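Lesetti Athletic is looking for a matchday reporter

Lesetti Athletic plays soccer in the second division of the Mondilia League, in front of 2000 people when it's dry and fewer when it isn't. We need someone to write down what happens, preferably while it is happening.

Our last reporter has moved to a club that wins more often. We wish him well and have changed the password.

What you would do

Cover all 18 home games from the press box at Skultetti Park, which is a box in the strict sense. Send a running update every few minutes, a 100-word report at the final whistle and a longer one by nine the next morning. Talk to the coach afterward. He is polite after a win and brief after a loss, so plan your questions around brief.

You would also write the preview for each game and, now and then, a piece on the youth teams, whose parents read every word and will write in.

What we want from you

You can tell our left back from our right back at a distance, in rain. You can spell Lodhi, which is the name of our captain and also of his brother, who plays in front of him. You can describe a 0-0 draw without using the word "tactical." Experience helps, but a good sample report will beat a long résumé.
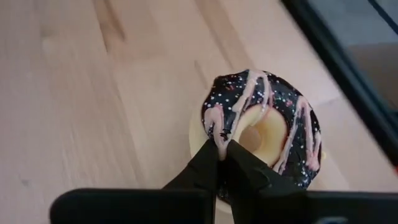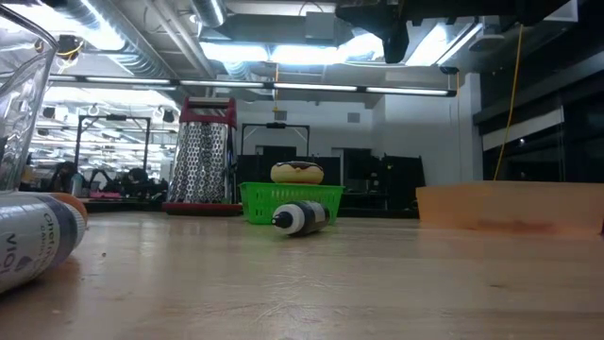

Do I have to be a Lesetti fan?

We'd rather you weren't, at least out loud. Reports that blame the referee for everything get sent back, even when the referee earned it.

What we offer

$88 a game, paid at the end of each month, plus travel within the county and a seat with a roof over most of it. Away games are optional and paid at the same rate – the bus leaves early and the radio belongs to the driver.

How to apply

Send one match report, on any game you watched in person, to Grigore Filip at the club office. Keep it under a page. Tell him if you can be free for a trial at one of the preseason friendlies. Please don't attach a highlight reel of your own playing days. He has seen several.

Posted May 2024. Open until we find someone.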